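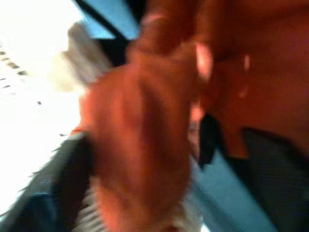
A hand with its fingers curled.

What Is Hemp, Anyway?
10/01/2019

Go grab a piece of string if you've got one. Pull it apart at the end and you'll see lots of skinny little hairs. Those are fibers, and for a very long time people got some of their toughest ones from a plant called hemp!

Hemp is tall and leafy, and it grows fast. I visited Mabuza Farm, just outside the town of Dromel, when the plants were only up to my knees. I went back in September and they were way over my head (I'm a grown-up, so that's saying something). The farmers told me their crop takes roughly 90 days from seed to harvest. My tomatoes took longer than that, and I only got four.

The useful part is the stem. On the outside there's a layer of long, stringy fibers, and on the inside there's a woody middle. After the stems are cut, the farmers leave them lying in the field for a while, and dew and tiny living things loosen the glue that holds the two parts together. This is called retting, and yes, it's a fancy way to say "rotting a little bit." It smells like an old pond. Then the stems get crushed, the woody bits fall away, and the fibers are combed out and spun into yarn.

Sailing ships used miles of hemp rope. Sails were made from it too, and so was paper. These days you might find it in bags, shirts and socks, and the woody middle makes nice bedding for horses.

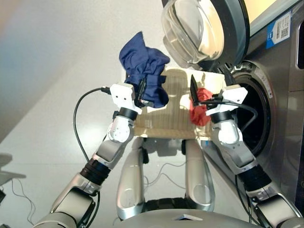 One reader wrote in after my last plant page to ask whether hemp clothes are itchy. Her cousin had told her it was like wearing a doormat! Well, my Flarnus socks were pretty stiff when I bought them. They've gotten softer since, and now they're my favorites.

You may have heard grown-ups talk about hemp and marijuana together. They're both kinds of the same plant, cannabis. Marijuana has a lot of a chemical called THC, which changes how a person's brain works, and it isn't safe for kids. Hemp has only a tiny bit of it. The plants can look so much alike that farmers have to get theirs tested, and lawmakers write separate rules for each one.

Words to know
Fiber: a long, thin thread
Retting: letting stems break down so the fibers come loose
Yarn: fibers twisted together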